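May, a bit after nine at night

Well, the choir supper is behind us and I am sitting here with my feet in the basin, so I had better get it all down before it goes. We ended up with 40 people in the hall at Platside, and I had only put out chairs for the regulars, so poor Octavian spent the first half-hour carting benches in from the shed and never once grumbled.

The singing was lovely, truly it was. We did the two slow ones first and then the Kashindye song that Wafula Owino has been teaching us since the summer, with the clapping I can never get right (I clapped on the wrong beat twice and Stella gave me such a look!). Her mum turned 83 this week, so we sang for her as well, and she stood up and sang the low part straight back at us. There were a few of us dabbing our eyes by the end of that, me included.

I had been fretting over the soup for days. Darmawan told me to stop stirring and go and sit down, and he was right, it was fine without me. Somebody brought three pumpkin pies and they were gone before I got near the table. Kimutai wants us to try the harvest program next and has already photocopied the music, all 85 pages of it, bless him. I've put my copy on the piano and will look at it when I'm feeling braver.

I never did find my good scarf, so I must ring the hall about it in the morning. I must pay back Stella for the bread too, and get the green folder to Wafula before practice.

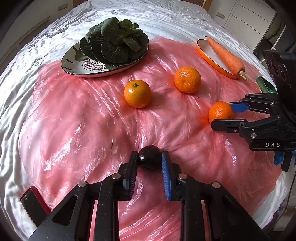
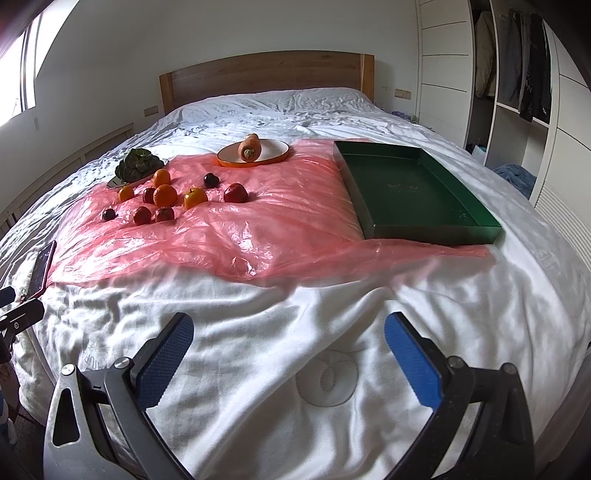
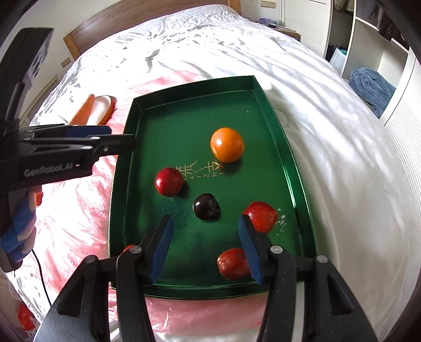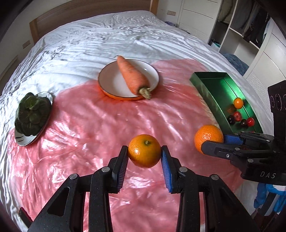 Avocado, leafy greens on the white plate, fruit on the green tray, and last of all the mandarin.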